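How a Two-Armed Robot Gets Ready for Work

Eda is a robot with two arms and two hands. It works at a table in Vesunbridge, in a room on the ground floor of the Stokberg building. Eda can't walk. It stays in one spot and does jobs with its hands, such as picking up, holding and cutting.

A robot like this needs looking after, just like a bike or a piano. Most of the care happens before the robot moves at all.

Setting up the table

First the table is wiped down. Eda's table is black, and a black cloth hangs behind it. White hands show up well against black, so the people watching can see what each finger is doing.

Next, the things for the job are put on the table. They have to be close enough for both hands to reach. If something is too far away, the arm has to stretch out nearly straight, and a straight arm is hard to steer. Try writing your name with your elbow locked and you will feel the same problem.

Checking the cables

Cables carry electricity and messages. A cable that is pulled too tight can come loose, and one that is too floppy can catch on things. Before each job, someone moves each arm slowly from side to side and watches the cables. They should bend in a wide curve with no sharp corners.

Checking the screws

The white covers on the arms are held on with small screws. Moving back and forth all day shakes them, and a shaken screw can work its way out. Eda's screws are checked after every 50 hours of work. After 300 hours the covers come off and the joints are cleaned inside.

The wrist gets the most attention. It has to turn and tilt, and wires have to pass through it to reach the hand. If a wire is rubbed or cracked, it is replaced before the robot is switched on again.

Waking up the hands

When the power comes on, each finger opens and closes by itself. Then the thumb touches each fingertip. If a finger stops too early, the computer shows a number that tells the repair person where to look. On Eda, 265 means a finger is stuck and 466 means a wrist is too warm.

Soft and crinkly things are a hard test for robot hands. A block keeps its shape when you squeeze it, but a bag changes shape each time. Scissors are tricky too, and two hands have to work together without bumping.

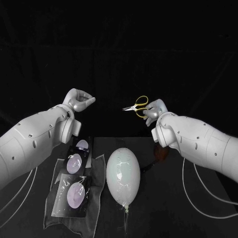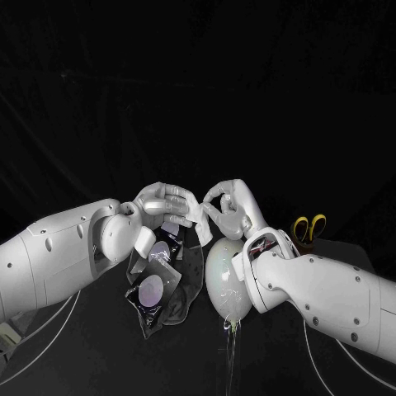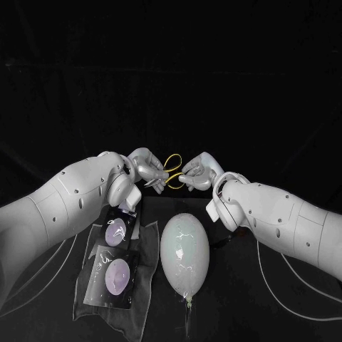
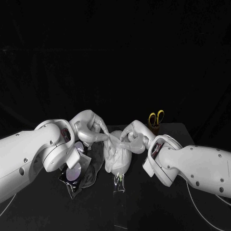
Two robot arms at work over a dark table.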